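Ordale Automation Office: equipment plan for the coming year, in short posts. 1/7

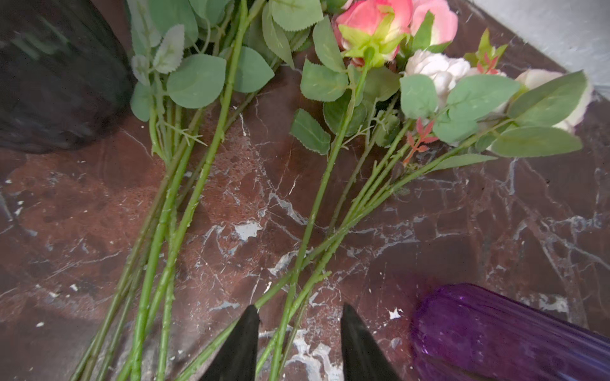

2/7 Scope. The request covers handling of artificial stems: picking up a bundle, turning it and placing it in a ribbed glass vase. Leaves and side shoots overlap, and grip is the main cost driver.

3/7 Budget. The board has approved one arm for the Jarlow site. A second arm will be considered in April – no funds are held for it at present.

4/7 Grippers. Fingers are to be priced as a separate line. Bidders should quote for 4 spare pairs and state the delivery time for each. Soft finger pads may be offered as an option.

5/7 Wrist camera. The quote must include the mount, the cable and a replacement lens cover. Bids that leave these to a later order will be returned.

6/7 Service. We ask for a fixed yearly fee and a response time of up to 30 hours. Training for Jarlow staff should be listed apart from the fee. Travel costs must be shown in full.

7/7 Contacts. Technical questions go to Mei-kuen Wan. Questions on payment terms go to Dwynwen Pritchard. The bid form was updated on September 3, 2025 – earlier copies should not be used.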